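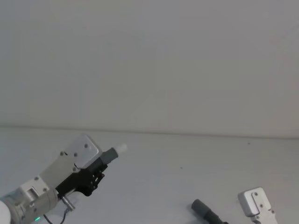 A small cylindrical object held in a black gripper over a white tabletop.

Clanton church archive puts handwritten sermons online

Aug 5, 2025

A collection of handwritten sermons by the 19th-century preacher Josiah Horneck can now be read online, free of charge, through the website of the Horneck Library in Clanton. The first group of 400 manuscripts was posted this week, along with typed copies and a short life of the preacher.

Horneck served the Chapel Street congregation for 35 years and preached twice most Sundays. He wrote his sermons out in full, in brown ink, on folded sheets that his wife Adeline later sewed into booklets. Only one printed volume appeared while he was alive. It has been out of print for generations, and most readers have known him through quotations in other men's books.

The manuscripts stayed with the family after his death and came to the library in 14 wooden boxes. They were kept in the order Adeline left them, by book of the Bible, with the dates and places of preaching written on the outside of each booklet. The online catalog keeps her order. Visitors can also sort by year, by text or by the town where a sermon was given.

"People used to write to us asking for one sermon on one verse, and we would copy it and put it in the mail," said Lacey Ellwood, who manages the library. "Now they can look for themselves. I still expect letters, because his handwriting is hard and the typed copies have gaps in them."

Those gaps are marked with square brackets. Horneck used a private shorthand for common words, and in his later years he often left the closing appeal as a row of initials. Where the meaning of a line is in doubt, the typed copy gives the most likely reading and the page image is shown beside it. Readers who think they can do better may send in a correction by email, giving the catalog number and the line.

The first group covers the Psalms, Isaiah and the Gospel of Mark. It includes the series on Psalm 107 that Horneck preached during the mill closures, when the chapel gave out bread from its side door. A note on one booklet says that the sermon was cut short so that those who had walked in from Chala could get home before dark. Another was preached in the open air beside the river after the chapel roof was damaged in a storm, and the paper is spotted throughout.

There are also sermons that do not appear in any earlier list. A set of 3 addresses on the Book of Ruth was found between the pages of a hymnal in the last box. They were given at Skilska, a farming settlement to the north of the town where Horneck spent part of two summers. The library had known of his visits from Adeline's diary but had no record of what he said there.

The diary itself is not part of the first release. It runs to several volumes and deals mainly with household matters, chapel visitors and the health of the children, though she often gives her opinion of the morning sermon. "She thought he went on too long about Jonah, and she wrote it down more than once," Ellwood said. Selected entries will be added in September, together with the second group of manuscripts, which takes in Romans, Hebrews and the Minor Prophets.

The short life of Horneck on the site was written for the general reader. It begins with his boyhood as a cooper's son and his two years as a schoolteacher, and gives a chapter to the dispute over open communion that nearly split the congregation. Horneck argued for admitting believers from other churches — a position that cost him the friendship of his senior deacon — and the letters between the two men are quoted at length. A separate page is given to Adeline, who taught a women's Bible class and kept up a wide correspondence after she was widowed.

Audio readings are planned but no date has been set for them. Four sermons have been recorded as a trial and can be heard from the page marked Listen. The recordings follow the text as written, including the older forms of address, and the longest runs well over an hour.

The sermons may be copied and shared for use in churches, classes and private study. Anyone wishing to print them for sale is asked to write to the library first. Page images can be downloaded one booklet at a time, and the typed copies are available as plain text for readers with slow connections.

The original booklets can still be seen in Clanton by appointment. The reading room is on the upper floor of the library and is open on weekday afternoons. Visitors should give the catalog numbers of the booklets they want to see when they write, and should bring pencils only. The sewn booklets from the river sermon and the Skilska addresses are too fragile to be handled and can be viewed only on the website for now.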